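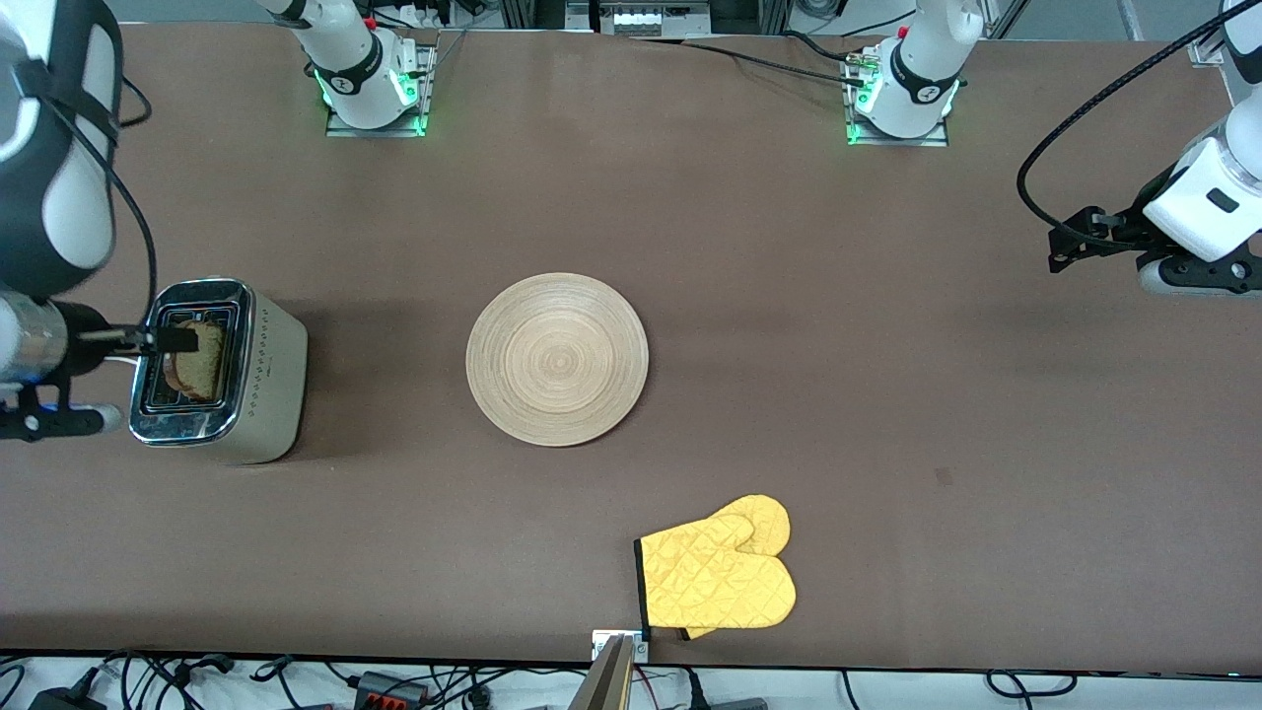 The long brown table, with both arms at work.

The last bus to Gotton left Raltel at twenty to six, and my sister and I were the only ones on it after the hospital stop. She had our father's coat over her knees. I had the biscuit tin.

We hadn't opened the tin at the hospital. It was the one he kept on top of the wardrobe, and when we were small we believed there was money in it. My sister once told a girl at school that it held 1,000 pounds, and the girl's mother came round to ask our mother if it was true.

"You do it," she said, when the bus had turned off the main road.

The lid was stiff. Inside were his ration of old keys, a watch strap, our mother's library card and a bundle of pay slips from Kasotex held with a bulldog clip. Under those was a savings book. I passed it across without looking.

She read it by the light over the seat. "Three thousand, six hundred and seventy-one," she said.

"Pounds?"

"What else would it be?"

The driver slowed for the level crossing. Rain was coming in at the top of the window and I moved my bag. My sister went back to the first page of the book and ran her finger down it. He had paid in the same amount every month, and then in one August there was nothing, and then it started again.

"That was the caravan," I said.

"That was when he was laid off."

"It was both. We went in the caravan because he was laid off."

She thought about this. I could remember the caravan well. It belonged to a man he knew from work and it stood in a field at Pap, 54 steps from the tap. My father made us count them every morning so that we would stop arguing about whose turn it was to fetch the water. He read the same newspaper for three days. Our mother sat on the step in her work shoes and said it was very nice to be away.

"I thought we were rich that year," my sister said.

"So did I."

She shut the book and put it in the inside pocket of his coat, then took it out again and gave it back to me. I put it under the pay slips where it had been.

At the top of Gotton hill the bus stopped to let a tractor by. The lights were on in the chip shop and there was a queue out of the door. We had eaten nothing since breakfast except a packet of mints from the machine on the ward.

"He'll want his slippers tomorrow," she said. "And the radio, the small one."

"He asked for the tin."

"I know he did. He didn't say what for."

I pressed the lid down until it clicked. My sister rang the bell a stop early, and we got off and joined the queue – she had the coat round her shoulders by then – and I held the tin under my arm while she looked for change.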